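Clarkstead Community Learning
Household Skills, Unit 3: Packing and Emptying a Soft Bag
Handout for participants

Please read these notes before the practical part. Bring one soft bag from home, with the things that are usually in it. A small backpack or a shoulder bag is fine. Hard cases are treated in Unit 6.

1. What we mean by a soft bag

A soft bag has no frame. When it is full, the contents give it the shape, and when it is empty it falls down on itself. For this reason it behaves differently on a table than on the shoulder. On the shoulder the strap holds the opening at the top. On a table the bag spreads wide, the flap falls over the opening, and the small things move to the lowest corner.

2. Opening the bag on a table

Lay the bag down with the opening facing you or facing up. Move the strap to one side before you start, so it does not catch on your hand. Lift the flap and keep it lifted with one hand. The other hand is for the contents. Many people try to do both with the same hand, and then the flap closes over the wrist. 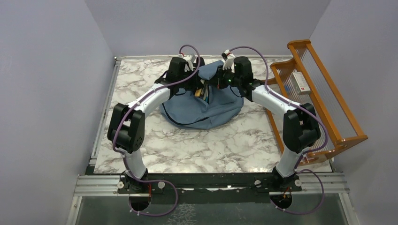 Thin things that stand close together, like notebooks, cards or envelopes, should be taken out as one group if your hand allows it. Small single things come after. Do not turn the bag upside down and shake it — pens roll away and the fabric is pulled at the seams.

3. Checking the lining

After the contents are out, look at the inner lining. Open the zipper to its full length and fold the flap back. A light grey lining is easier to check than a black one, where a dark hair clip can stay hidden for months. Feel along the bottom seam with your fingers, then in both corners. If there are crumbs, use a dry soft brush.

Participants in the January group used the Horix checklist for this step. It has 115 lines and I find it too long for one bag. The short Clukport version on the back of your course folder is enough. 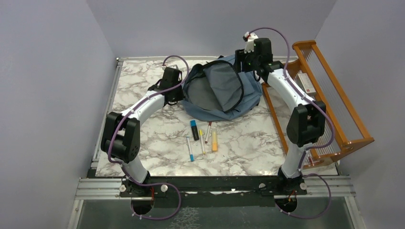
How can I tell that a soft bag is really empty?
Press the fabric flat with your palm, beginning at the closed end and moving toward the opening. Anything left inside will be felt as a hard place. Check the outside pockets in the same way.

4. Packing again

Flat things go in first, against the side which will touch your back. Heavy things stay low. Small things go in a pouch. Leave the flap free of creases when you close the zipper, and pull slowly around the curve.

5. Reading

Theodorakopoulos, Caring for Fabric Goods, chapter 3. The chapter on leather is optional.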